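February 27, 2024
Cell planning, bench 3 – notes after the budget talk with Annunziata

Good morning's work. We got through most of the equipment list before lunch and I came away feeling that this cell is going to happen this spring, on real floor, with real bolts! Writing it all down while I still remember who agreed to what.

Where we stand: the layout in the simulator is close enough to buy against. Table, arm at the back right corner, tray in front of it, cabinet against the right wall, tape on the floor. Leonardo has been moving things by small amounts for two weeks and I finally told him to leave the tray alone until the quotes come back.

Arm. Two candidates still, the Virka and the Jandden. Reach is fine on both for the tray. My worry is the left half of the table, where the box and the loose parts go. In the sim the arm has to unfold a long way to get over there, and I'd like margin left over for a heavier gripper later. Rosario likes the Virka for its cable routing. I like it for the price of spare fingers, a boring thing to get excited about, but we went through 13 finger sets on bench 1 and I remember every invoice.

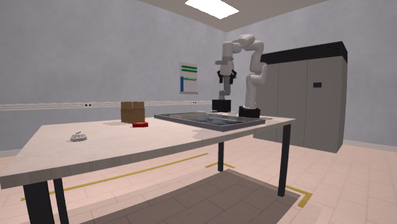
Layout in the sim, box closed, gripper open over the back of the tray.

Table. Do not go cheap here. Bench 1 has a light frame and you can feel it ring when the arm stops hard. The model uses a thick slab on heavy legs and I want the real one to match. Farina quoted two tops, and the thicker one adds 58 kg. Zbigniew says the floor will take it without any trouble. He also wants leveling feet on every leg, and he's right, the tiles by the window are nowhere near flat.

Tray. We make it ourselves. Rosario can bend one in the shop out of sheet we already have, raised rim and all. I asked for the rim a bit lower than on the old one – small parts sitting up against it are miserable to grab, the fingers hit metal before they close. Also asked for a matte finish inside. The reflections on the old tray gave us weeks of bad depth readings and I don't want to pay for a better camera just to fix a shiny tray.

Test parts. Keep the set small for the first month: the red block, the round gray piece, the clear ones, the cardboard box. The clear pieces are what I'm most looking forward to. If we can pick those reliably, the Brurnwood people will want to see it, and that helps the second half of the budget a lot. Need to order 50 boxes flat. They get soft at the flaps after a few days of handling and then every run is a different run.

Cabinet. I had us down for a new one. Nives pointed out that the tall one from the old test room is sitting there with most of its rails free, so that line is gone from the list. Lovely. She still wants new fans for it and I put those in.
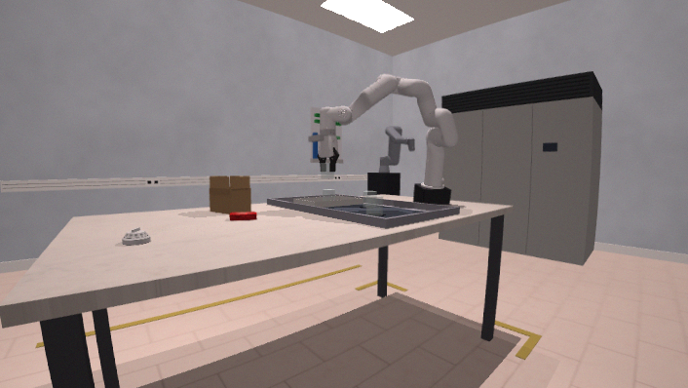 Power was the other long discussion. Outlets are along the left wall at table height and the cabinet is on the right, so either we run a cable under the floor tape and curse it forever, or we get a proper drop put in on the right side. I'm for the drop. Annunziata wants a price before she says yes, fair enough. Zbigniew will ask the electrician about doing it on the same visit as the bench 1 repair, so we pay for one call.

Floor marking: tape for now, paint once we stop moving things. Leave enough room at the right end of the table to open all the cabinet doors with a person standing there. I tried this with a chair and a broom handle and it's tighter than it looks on the drawing.

Contingency. Last year we put in none and paid for it. This time I've asked for 3 extra lines: spare fingers, spare cables, and one that just says "things we forgot." Annunziata laughed but she left it in.

Still open
– Virka or Jandden. Rosario to ask both about lead time, I need it in writing.
– Does the base plate from bench 1 fit either one? Leonardo has the drawing.
– Price for the power drop (Zbigniew)
– Fans, Nives sends me the part number
– Farina: confirm the thicker top comes with holes drilled, or we do it here
– Run the far left reach again in the sim with the heavy gripper model

Orders go in during March if the lead times hold. I'll rerun the reach check tonight and put the plots in the shared folder.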